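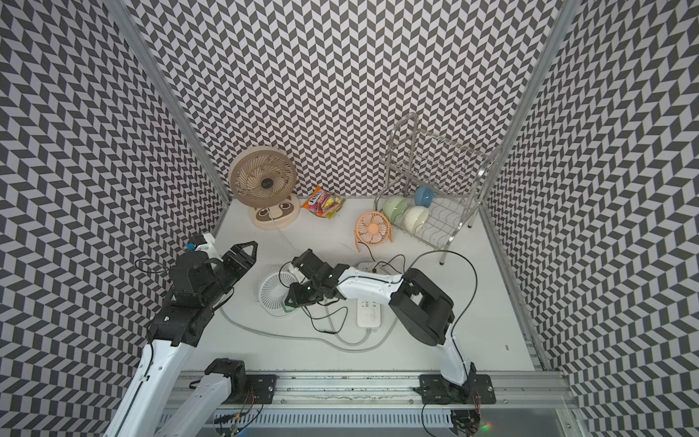 Careers > Household Products > Part-Time and Hourly

Print this page | E-mail this posting

Household Product Evaluator, Small Appliances and Kitchen Storage (2 positions)

Gimora Household Testing, Nudamley Office
Posted 3/17/26

Gimora is seeking two part-time Household Product Evaluators for its Nudamley office. Evaluators carry out everyday tasks with desk fans, power strips, dish racks, tableware and similar goods, and record how the goods perform in ordinary use. The findings are provided to manufacturers and retailers and are used in the preparation of the Gromon buying guides.

Position summary

The evaluator works at a tabletop station under written instructions. A typical session involves placing several corded items in a limited space, connecting them to a shared power strip, routing the cables, loading and unloading a dish rack, and returning the station to its starting layout. Sessions are repeated with different combinations of products. The position reports to the Testing Supervisor.

Duties

- Set out fans, racks, bowls and packaged goods according to the layout sheet for each session.
- Plug in, switch on, reposition and unplug small fans of differing sizes, noting the stability of the base and the usable length of the cord.
- Separate and coil cables at the end of each session. Damaged cords must be tagged and reported the same day.
- Load bowls on edge in wire racks and record whether they lean, slip or touch.
- Wipe down surfaces, grilles and rack trays.
- Complete the session log in clear written English. Comments should refer to the item by its inventory number and avoid general remarks such as "good" or "flimsy."
- Return all goods to the storage room. Food items used in layouts are not for consumption.

Minimum qualifications

High school diploma or equivalent. Six months of paid experience in retail stocking, housekeeping, food service, warehouse work or a comparable field. Ability to stand for up to two hours at a time, to lift 35 pounds, and to handle small parts and plugs without difficulty. Applicants must be at least 18 years of age.

Preferred qualifications

Previous work in product testing or quality inspection. Familiarity with basic electrical safety in the home. Applicants who are left-handed are encouraged to apply, as the current evaluation staff is predominantly right-handed.

Hours and pay

Positions are scheduled for 20 hours per week, in morning or afternoon shifts. Pay is set according to the hourly scale for Grade 2 staff, a copy of which is available on request. Paid training is provided in the first week. Appointments run through the end of October and may be renewed, subject to funding. Evaluators who complete the full term receive a payment of $2000, less applicable taxes.

Work location

All work is performed on site in the Evangelista Building. Remote work is not available for this position. Parking is free in the rear lot, and the main entrance is accessible by ramp. Closed-toe shoes are required in the testing area.

How to apply

Submit a completed application form, a current resume and the names of two references to the Human Resources desk at the Nudamley office, in person or by mail. Please write "Evaluator, Small Appliances" on the envelope. Applications will be reviewed as received until both positions are filled. Selected applicants will be invited to an interview and a short practical exercise at a testing station.

Employees of firms whose products are under evaluation, and members of their households, are not eligible. Gimora is an equal opportunity employer. Applicants who need an accommodation during the selection process should notify Human Resources when submitting the form.

Print this page | E-mail this posting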